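3.2 Materials and the sorting table

I'll be honest about where this part of the study came from – I can never remember what goes where in my own kitchen, and I wanted to know whether other people are any better. So we kept the setup as plain as we could. We used three soft gray fabric bins from Histier, the kind you'd buy to tidy a closet, and lined them up on an ordinary beige table. The things to be sorted were everyday drink containers: brown glass bottles, clear plastic bottles and soda cans. We collected 229 of them at the Hillberg site, starting in September, and I rinsed far too many of those myself.

We decided early on to keep the crushed ones (my favorites, I admit). People squash their cans and bottles before throwing them out, and a study with only perfect, shiny containers would have told us very little about real trash! 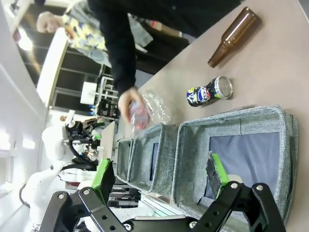 3.3 Labels

Next came the wording on the cards, and we argued about this for weeks. Delić (2019) used long labels with examples on them, and I liked that at first. In our pilot with 35 visitors, though, people just skimmed them, so we went down to one word per bin. The final set reads "Bottle", "Plastic" and "Can", in bold black letters on white card, one in front of each bin.

Figure 4. Labeled bins during a sorting session.
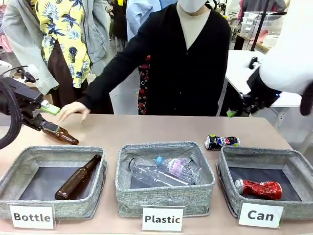 Firouzeh Fallahi objected that "Bottle" is a poor name for the glass bin, as a plastic bottle is a bottle too, and she would have put "Glass" on the card. I think she's right, and we come back to this in Section 5, where the mix-ups between those two bins are broken down over all 764 sorting attempts.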